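## 5. Does a clear desk help anyone work?

The case for clear-desk rules rests on less than its supporters suggest. Most of the reports we read make two separate claims and treat them as one. The first is that people find things faster when there is less lying about. The second is that they think better. The first is easy to test and probably true for people who share a desk. The second is much harder to test, and the usual method is to ask staff whether they feel more focused shortly after their manager has told them to tidy up.

The Provo office trial is the one most often cited. It took in 156 staff on two floors, one of which moved to a clear-desk rule while the other carried on as before. The headline finding was a rise in self-rated concentration on the tidy floor. What gets left out is that only 51 people filled in both surveys, and that the tidy floor was also given new lamps and a quieter printer in the same month. We can't say which of these made the difference, or whether anything did. The authors mention the lamps in a footnote. The printer appears only in an appendix.

We also have doubts about what was being measured. "Clutter" in the Provo trial meant any item not in use at the time of a spot check. A mug counted. So did a family photograph, and so did an open notebook if its owner had gone to the toilet. Under a rule like that, a desk can be scored as messy when the person who works at it would call it perfectly well set out. Figure 4 shows small items lying loose on a long table, a layout that a simple item count treats no differently from the same items set in a row.

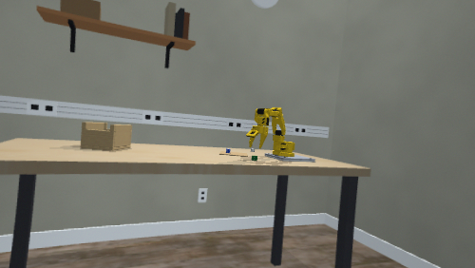

**Hester Mallinbrook**
*Senior Research Fellow, Workplace Evidence Unit*

**Figure 4.** Small objects scattered on a wooden tabletop, with a yellow arm reaching down over them. Computer rendering.

The Tendell survey tried to get round this by asking people to rate their own desks. That is an improvement of a sort, but it brings in a new problem. People who like their jobs tend to rate everything about their workplace more kindly, the desk included. A link between "my desk is tidy" and "I get a lot done" may tell us only that cheerful people tick the higher boxes. The survey had 500 replies and could have checked for this with a single question about general mood. It did not ask one.

Cost is another weak point. Several of the reports promise savings from needing fewer desks, and those savings may well be real - rent is rent. But they come from desk sharing, and desk sharing can be brought in without any rule about what people leave out during the day. To count the rent saved as a benefit of tidiness is to credit the wrong change. The Wosena report does this in its summary table and then, two pages later, says that lockers and lost working time were "outside the scope" of its sums.

We would be more easily persuaded by a trial that did three dull things: changed only the rule, measured some piece of actual work, and ran for longer than a few weeks. None of the studies in our review did all of these. The Sinaga study came closest, with a count of finished case files, and found no difference that could be told apart from ordinary weekly ups and downs. It is cited far less often than the Provo trial.

There may still be decent grounds for a clear-desk rule. Private papers should not be left out overnight, and cleaners have a fair complaint about desks they cannot wipe. Those are arguments about security and cleaning, and they should be made as such. Section 6 looks at storage, where the evidence is older and no better.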